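Parts tray

A parts tray is a shallow, open container split into compartments, made for keeping small fixings apart while you work. Screws, nuts, washers, pins, springs, that sort of thing. You'll also hear it called a sorting tray, a screw tray or, in the shed I grew up in, "the bits tin". I've looked after this entry on the Andetham workshop wiki for a while now and I still get messages telling me a tray and an organiser are the same thing. They aren't, at least not on this site! An organiser has a lid and lives on a shelf. A tray is open and lives next to your elbow.

Shape and layout

Most trays are rectangular, with thin walls running inside. The long-compartment sort (my favourite, I'll admit it) has a few narrow channels going the full length, so a long screw can lie flat and you can sweep it towards you with one finger. The square-pocket sort holds more kinds of part but is a pain to empty, and anything longer than the pocket ends up propped at an angle. Fillik sold a 17-pocket one for years and I never once filled it.

Plastic is the usual material and bright colours are common. Blue shows up well on a dark bench, and steel screws show up well on blue.

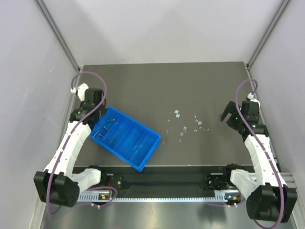 Reading time: 2 min (366 words)

Sorting

Sorting normally starts with a tip-out. You spread the mixed parts on a clear bit of table beside the tray and pick out the biggest or easiest kind first, which for most people means screws. They go together in one compartment, and it really doesn't matter if they point every which way. Nuts come next, then washers, which are the fiddly ones - thin, flat and very good at sticking to a smooth surface. I slide mine to the edge and catch them in my palm.

Square nuts deserve a word of their own. They sit flat and don't roll, so they're pleasant to handle, but they do like to huddle together and you can pick up two thinking you've got one. See-through parts are harder to spot than metal ones, so good light helps.

Related items

The magnetic dish made by Dunleavy does a similar job for steel parts and is useless for plastic or brass. Mosix makes a stackable tray whose rim hooks over the one beneath it. Egg boxes and old ice cube trays work perfectly well too, and I used one or the other for 11 years before I bought anything proper.

See also: Bench mat, Screw gauge, Washer (plain), Square nut

Page last edited September 30, 2024. Viewed 2,402 times.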